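Kilus Round Table, Small Size – My Review After One Winter

I bought the Kilus round table in February, after a long search for something that could stand by the window and serve for everything: coffee, mail, laundry, sometimes dinner. I live in a small apartment, so one table must do the work of several. I had 200 dollars for this, and the Kilus took nearly all of it. I also looked at the Morano, which has a drawer, but it was too wide for my corner.

Delivery and assembly

The box came on a Thursday, in the evening, and it was heavier than I expected. The legs are screwed on from underneath with a key which is included. The instructions are only drawings, and the second drawing shows the washer on the wrong side of the plate. I lost maybe half an hour with this. After I turned the washers, everything fitted well. There are four felt pads for the feet in a small bag, and I recommend to put them on before you turn the table over, which I did not.

The surface

This is the best part. The color is a warm orange-brown, and the grain is lively, with darker streaks and small patches like knots. In the shop photos it looked more yellow. In my room it changes very much with the light. In the morning the side toward the window becomes pale and shiny, almost white, and in the evening the whole top is like honey. If you dislike glare, think about where you will put it.

I fold most of my clothes on it, because my bed is low and my back complains. For folding, a round table has one weak point: there is no straight edge to line up the hems. With T-shirts it is not a problem. With thick things, such as my striped fleecy pullover, I have to smooth the layers by hand and start in the middle of the top. 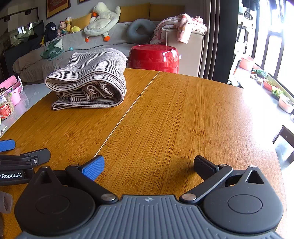
What helps is that the finish is smooth but it does not feel slippery. A heavy pullover stays where I leave it, and thin blouses slide only a little. I looked for rough places with an old pair of tights over my hand, and I found none on the top and one underneath, near a leg. I took it away with fine sandpaper, 600 grit, in a minute.

There is a thin pale seam across the top, and I must mention it, as the product page says nothing. I was annoyed on the first day. I wrote to the shop and received a polite answer that every table of this model has it. Now I do not mind it. Crumbs do not collect there, and when I pass my finger over it I feel almost nothing. But a person who pays this price should know it before ordering.

Cleaning

I use a damp cloth and then a dry one. Tea leaves no mark if you wipe it the same evening. A hot pot I would not put directly; I have a cork mat from Lerkik for this. The oil that Kilus sells for the care of the wood is good, but the smell stays in the room for 2 days, so open the window. I have used it once until now and I think once or twice in a year is enough.

Stability

When I lean on the edge with both hands, the table moves slightly but does not tip. After some 4 weeks I tightened the screws again, and since then it is firm. I would not sit on it, and I would not let a child climb on it.

Space

For one person with a laptop and a plate, the top is comfortable. For two people eating it is possible, but the glasses must stand close together. For laundry I can spread one garment flat, if I let the sleeves wait – a big towel already hangs over the edge. 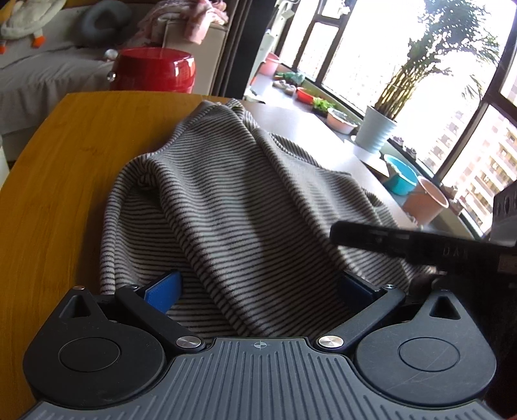

Does the top catch threads on knitted or fleecy clothes?

So far it has not caught anything of mine, and I fold there several times a week. The only rough place I met was the one underneath, so check the lower edge with your hand when you unpack it.

What I like less

The drawings, the missing word about the seam, and the price of the oil. The felt pads are also thin, and one of them came off when I moved the table to clean the floor. I bought thicker ones.

My rating is four stars of five. I would buy the same table again for this corner, and for a bigger room I would ask first if they make it in a larger size.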